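Police Reports and Arrest Records: Frequently Asked Questions
Trustthorpe Police Department, Records Section

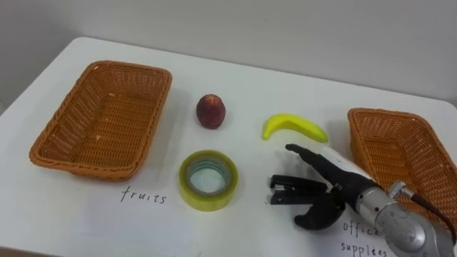

The Records Section keeps incident reports, arrest records, crash reports and the daily log for the city of Trustthorpe. It doesn't keep court files, jail visiting lists or driving histories. Answers on this page apply to requests received on or after January 23, 2007. Requests received before then are handled under the old fee schedule.

What is the difference between an incident report and an arrest record?

An incident report is written when an officer responds to a call or takes a complaint. It exists whether or not anyone is charged. An arrest record is created at booking and lists the name, age, charge, date, time and place of arrest. One incident may produce several arrest records, or none.

Is an arrest record proof that a person committed a crime?

No. An arrest record shows that a person was taken into custody on a stated charge. The outcome is recorded by the court. If the charge was dropped or the person was acquitted, the arrest record remains in our files until a court orders it sealed or expunged.

Who may request a report?

Anyone may request the public part of an incident report. The full report, including the narrative, is released to:
the person who made the complaint
a person named in the report as a victim
the parent or guardian of a victim who is a minor
an attorney or insurer acting for one of the above, with a signed authorization

What is left out of the public part?

Names of juveniles, names of victims of sexual offenses, Social Security numbers, bank account numbers, medical details and anything that would identify a confidential source. The narrative is withheld while the case is open. Supplements written by detectives are not released to the public at any stage without a court order.

How do I make a request?

Fill out Form R-2 and bring it to the records window, or mail it to the Records Section. The form asks for the case number. If you don't have the case number, give the date, the street address or intersection, and the name of at least one person involved. Requests are not taken by phone. Faxed requests are accepted from insurers and attorneys only.

I was stopped but not arrested. Is there a record?

Possibly. A traffic stop that ends in a warning is entered in the daily log by time, location and plate number. No report is written unless the officer searched the vehicle, used force or seized property.

How long does it take?

Crash reports are ready 6 business days after the crash. Closed incident reports are normally released within 10 business days of the request. Requests that need redaction take longer, and the clerk will send a notice with a new date. Reports on fatal crashes are held until the reconstruction is complete.

How many requests does the section handle?

The section received 2,130 requests last year. Of these, 89 were denied in full. The most frequent ground for denial was an open investigation. The second was a requester who was not entitled to the narrative and had not asked for the public part.

What does a copy cost?

The first ten pages are free to a victim named in the report. All other copies are charged by the page, and the current rate is posted at the window. Photographs and audio are charged separately. Payment is by check or money order. Cash is accepted at the window in the exact amount only. If the estimated cost is more than the deposit you sent, the clerk will contact you before copying begins.

Can I get a recording of a 911 call?

Calls are recorded by the Dratow County dispatch center and are not held by this department. Send the request to the county. Give the date and time of the call as closely as you can. Routine recordings are kept for a limited period and then erased, so a request made months after the call may not succeed.

The arrest took place in Nodora. Do you have the record?

Nodora has its own police department and its own records clerk. If a Trustthorpe officer assisted, we may hold a short assist report, but the arrest record will be with Nodora. For arrests on the highway between the two cities, ask the State Police first.

The report has a mistake in it. How do I have it corrected?

Factual errors such as a misspelled name, a wrong plate number or a wrong address can be corrected. Submit Form R-5 with a copy of a document that shows the right information. If you disagree with an officer's account of events, the report will not be rewritten, but you may submit a written statement of up to two pages. It will be attached as a supplement and copied with the report from then on.

My property was taken as evidence. How do I get it back?

Property is released by the evidence room, not by the records window. The prosecutor must first sign a release. Once the release is on file, the evidence room mails a notice to the owner's last known address. Bring the notice and a photo ID. Unclaimed property is disposed of as the law provides. The last disposal was in December.

Does an expunged arrest still show up in a search?

It will not show up in a search made by this office. Once a certified order is received, the paper file is pulled and the entry is removed from the index. Private background check companies keep their own data. This office can't correct their files and doesn't notify them. Newspapers are not covered by the order either.

Can I view the daily log without filling out a form?

Yes. The log for the last 30 days is in a binder at the front counter of the Lazarević Building. It may be read during window hours but not removed. Older logs are on microfilm and must be requested on Form R-2.

What if my request is denied?

The denial letter states the reason and the section of the law relied on. You may appeal in writing to the city clerk. Include a copy of the letter and your original request. A request denied because the case was open may be submitted again, without a new fee, after the case is closed.

Is there a limit on the size of a request?

There is no limit on the number of reports, but a request that would produce more than 3,000 pages must be scheduled with the records supervisor and is filled in batches. Requests for "all reports" on a person or an address must state a date range.

Window hours: Monday through Friday, 8:30 a.m. to 4:00 p.m. Closed on city holidays.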